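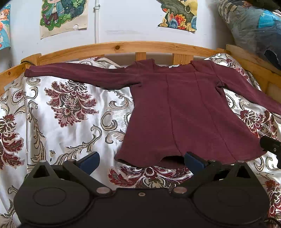

十一月去了一趟 Nemilico 的洗护厂，回来兴奋了好几天，趁还记得清楚赶紧写下来。

先说怎么去：从火车站坐公交到终点，再沿河走一段，看到晾着工作服的院子就到了。参观从早上八点半开始，门口发耳塞和鞋套。鞋套偏小，我穿坏了一双。

## 车间

Nemilico 接的是酒店布草和居民送洗的衣服，两条线分开走。酒店那边早就半自动了，床单进去，叠好出来，看着很过瘾，但带我们参观的 Arsalan Gilani 走得飞快，他说真正想让我们看的在后面，在叫 Bukhari 的那间厅里。

那里处理的是居民衣物，也就是最麻烦的一类。床单都是长方形，衣服可什么形状都有！一件收腰的长袖上衣，前片两道竖缝，下摆往外散，袖子一只平伸一只斜着，光是把它摆平、让机器认出哪儿是领口哪儿是下摆，就够喝一壶的。前后两层还会错开，夹下摆的时候只夹到一层，拎起来就歪了。

叠衣机叫 Nuno，设备是 Doltberg 的，两条胳膊，一张灰色台面。我站在黄线外面看它叠了好久。T 恤叠得又快又齐，裤子也行，碰到带帽子的卫衣会停一下，像在想事情，然后亮黄灯叫人。旁边的 Kulsoom Baloch 过去把帽子一翻，按一下绿键，它又接着干了。整个动作大概就是喝口水的工夫。

## 人在做什么

这是我最想问的部分，也是聊得最久的部分。

叠衣组一共 22 个人，Nuno 进来以后人数没变，活儿变了很多。以前每个人整班站着叠，现在轮着来：一部分人看机器、处理黄灯，一部分人做手工件（真丝、毛衣、带亮片的），还有一部分人做示范。做示范就是拿着手持夹爪叠衣服，把拎、抻、对折这些动作录下来，给机器学。

Kulsoom 在这儿叠了十几年衣服，她说刚开始拿夹爪特别别扭，“像戴着烤箱手套系鞋带”。两根夹指捏布料，手感全没了，只能靠眼睛看布边。练了 16 天她才觉得顺手。她还教我捏袖口，要从侧面进，别从上往下戳，一戳就堆成一团。我试了，三次都堆成一团，旁边的人笑得很开心。

她讲的另一件事我也一直记着：以前新人来了，她只会说“你看我怎么叠”。为了录示范，组里坐下来争了好几个下午，领子先翻还是袖子先收，扣子扣到第几颗。争完写成一张表贴在墙上，新人照着学，上手快多了。

Nuno 一个班次最多能叠 828 件，这是 Sadia Kazmi 给的数，她管排班。她马上补了一句，那天全是 T 恤，平时差得远。我很喜欢她这么说话。

## 也有不满意的

午饭时和 Tanveer Durrani 坐一桌，他做夜班。他的肩膀疼确实比从前好些，可夜里值机的人少，黄灯一亮就得从另一头跑过来，有时两台设备一起叫，比老老实实叠衣服还累心。他希望夜班再添一个人，也希望提示音换掉，现在那个声音他睡觉都听得见。Arsalan 就坐在对面，说提示音下个月换，添人的事还在谈。

薪水我也问了。会做示范的人有一份技能补贴，五个工时起算。有人觉得起算线定高了，家里有事常请假的总够不着。这件事目前没有定论。

## 如果你也想去

- 找 Fadi Akl 报名，他回邮件慢，但一定会回。
- 穿长裤和平底鞋，车间里热，外套存在门口。
- Bukhari 厅可以拍照，拍人之前先问一声。
- 有机会就试试手持夹爪，挑件 T 恤，别像我一样上来就挑衬衫。

我打算春天再去一次，听说那时候会开始试毛衣。Kulsoom 说毛衣它肯定叠不好，Sadia 说能，两个人已经赌了一顿饭。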